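Coltuvier Workshop Notebook
Home | Notebook | Textiles | Supplies | Archive

Print this entry | E-mail this entry

July 17, 2026

Back bedroom, folding and bedding. I meant to write this up last night and then sat down with a cup of tea and that was the end of me, so it's coming out this morning with the washing machine going in the next room. Forgive the wandering. I always find it easier to put everything down and let whoever reads it skip the parts they don't need.

The main business was the bed. We have been going back and forth since March about whether the folding should be done on the table or on the bed, and I was firmly on the side of the table until I spent a proper stretch in the bedroom and came around to the other view, at least for knits. A table is lovely for shirts. You get your edges straight and you can smooth with the flat of your hand. But a sweater on a slick tabletop slides off with every tug, and you end up chasing it, and by the time both sleeves are in you have pulled the hem crooked. A quilt holds on to wool a little. It has some give under it too, so when you press a fold down it stays pressed for a moment while you go and find the other corner.

The trouble with the bed is height. Ours is low, and after the first pile I could feel it in the small of my back. I tried kneeling, which was fine for the near side and hopeless for the far one. In the end I stood with one knee on the bed rail, and that was comfortable enough that I forgot about it. If we do a long day of this again I would like to try the blocks from the Serstead order, the ones that go under the bed legs. They come in sets of 4 and there are still two sets in the closet that never got opened.

The quilt is the white one with the hearts, and I'm so pleased we kept it! I know it's a bit sweet for a workshop. But it turns out to be very handy for knits in strong colors, as the white ground shows you the whole outline of the thing you're folding, and you can see straight away if a sleeve has wandered. I tried the same job with the navy blanket earlier in the week and I was forever patting around for cuffs.
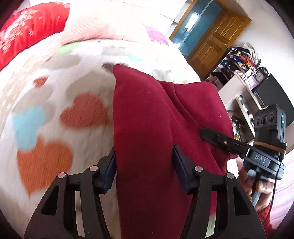 Dark red on the heart quilt, gathered up in a bundle.

The reds were what I wanted to get through first, partly for the color sorting and partly to have them off the bed before the pale things came out. Anything dark red goes in its own pile from now on, please, even if the tag says it has been washed many times. We have all read the note about the pink towels and I don't want to be the author of a second one. I put the reds on the chair by the window, then the grays, then everything cream and white in the basket with the cloth liner.

A few notes on method, for whoever does the next round.

Start by lifting the whole piece and letting it hang. I used to skip this and go straight to flattening, and I've changed my mind. When a knit comes out of the basket it's usually bunched with one sleeve inside the body, and if you spread it like that you spend ages fishing. Lift it from wherever you happen to have it, let the weight pull the folds long, and the shape starts to show itself. Then lay it down slowly, bottom first, and walk the rest of it away from you.

Don't grab too much cloth at once. A thick pinch makes a hard crease that stays in the wool until the next wash. A small pinch will do, close to a seam if there's one handy. Seams can take it. The middle of a front panel can't, and I have the marks on the green cardigan to show for it.

Sleeves go straight across the back, then down. I know some of you like them crossed on the diagonal. I tried both ways again and the diagonal one makes a lump at the shoulder that tips the whole stack over once you're a few sweaters high. It does look nicer on a shelf, I'll give you that.

Thirds for the heavy ones, halves for the thin. The thin ones in thirds just turn into little bolsters and roll.

On the pillows: I left them up by the headboard while I worked. There is the bright red one with the white flowers and the pale pink one. I had a notion of clearing them off to the hall to get more room, but they make a good stop at the far end. The flowered cover could do with a turn through the cold wash and I've added it to the list. Please wash it alone the first time. See above about towels.

Linting took longer than the folding, which I hadn't planned for. Wool on a white quilt leaves fuzz, no way around it, and the quilt needed going over with the roller twice. The Nimis roller is better than the old one but the sheets tear on the slant, so start each new one from the corner with the little printed arrow. I would have liked a plain cotton sheet to lay over the top for the fuzziest pieces. A flat one, twin size, would be plenty. I'll look in the linen closet before we buy anything.

Supplies. We're down to 2 refills for the roller. The cedar blocks have lost their smell and want a rub with sandpaper, fine grit, and then they'll be good for another season. I also checked the moth traps while I was in there and both were clean, so that's a happy note to put in the book. The storage bags from Bùi came and they are a good weight, with a zipper that runs all the way around on three sides. The label says 58 liters. I got the heavy knits into the first one with room on top, and I'd leave that room, as the wool likes to breathe and the zipper likes not to be sat on.

Someone asked in the margin of the last entry whether the humidity in the bedroom matters. A little, I think. With the window open in the afternoon the cotton things felt limp and wouldn't keep an edge. I shut the window and ran the fan and went back to them after supper and they behaved much better. Mornings may be the answer in this weather. Wool doesn't seem to mind either way.

Still to do:

Flowered pillow cover, cold wash, alone.
Try the Serstead blocks under the bed legs and write down whether the back complains.
Find a flat sheet for the fuzzy pieces.
Order roller refills.
Steam the green cardigan and see if the pinch marks come out.
Decide where the odd socks live. They have been in the blue bowl since the spring and the blue bowl is wanted in the kitchen.

I'm leaving the quilt on the bed for the next session, shaken out and smoothed down. If you take it off to wash it, hang it over two lines so the weight is spread. It's heavier than it looks once it's soaked, and the stitching along one side has already been mended by hand, in a thread that doesn't quite match. I rather like the thread. Leave it be unless it comes loose.

Washer has just stopped, so off I go.

Print this entry | E-mail this entry
3 comments | 2 shares
Previous entry | Next entry | Back to Notebook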